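Why do clothes need soap?

Water alone cannot wash away grease - the two do not like to mix. Soap holds on to both, so the dirt can leave with the water. People have made soap for more than 2,000 years!

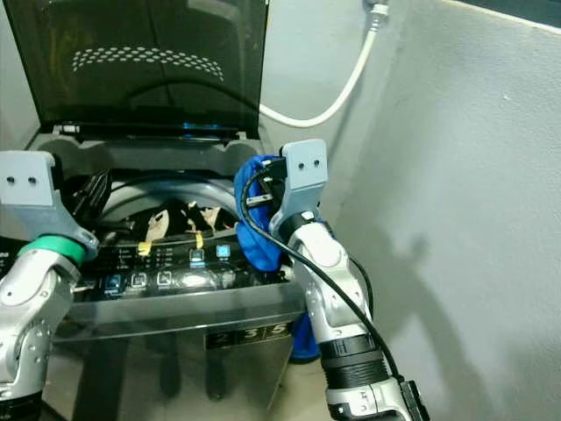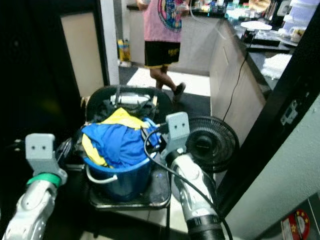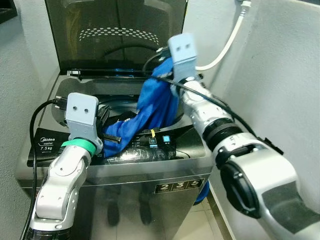 Photos: Sovateck

A washing machine moves the clothes again and again. Then it rinses them with clean water and the soap goes away.

43 shares · 2 comments

More to read
Why is the sea salty?
How does wool keep us warm?
Where do bubbles go?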